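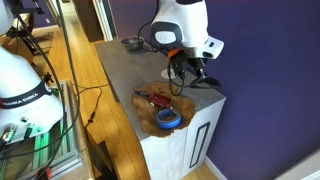 Interior paint dries in 2 hours and cures in 20 days or more, and most of my repainting mistakes came from confusing the two. Drying is water leaving the film. Curing is the binder particles fusing, and it continues long after the surface feels finished.

Deep colors make this worse. A dark purple needs a lot of colorant, and the glycols that carry it slow the cure. Scrub such a wall in the first week and it will burnish – the rubbed area turns shiny and stays that way.

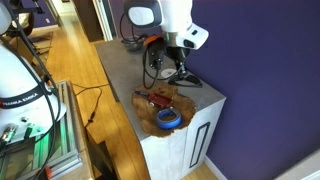
Deep purple wall, wood floor.

My test panel was primed with a gray-tinted primer and given two coats of Flurkura matte. I kept the room at a steady temperature and left the door open. A fingernail pressed into the film left a mark on day 6. By the end of February it left none.

Tadhg Hegarty, who read my earlier post on primers, asked whether a dehumidifier helps. It does for drying. I measured no difference in cure, though one panel is thin evidence.

Tape is a separate problem. Pulled from a fully dry but uncured film, it can lift a strip of paint along the edge. I now score the line with a fresh blade and pull slowly, back over itself at a low angle.

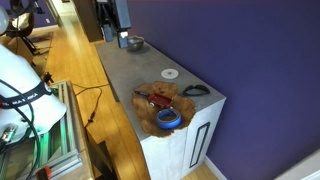

Blue tape on the live-edge slab.

Next I will repeat the test with Trolatum eggshell over the same primer, using a second panel as a control.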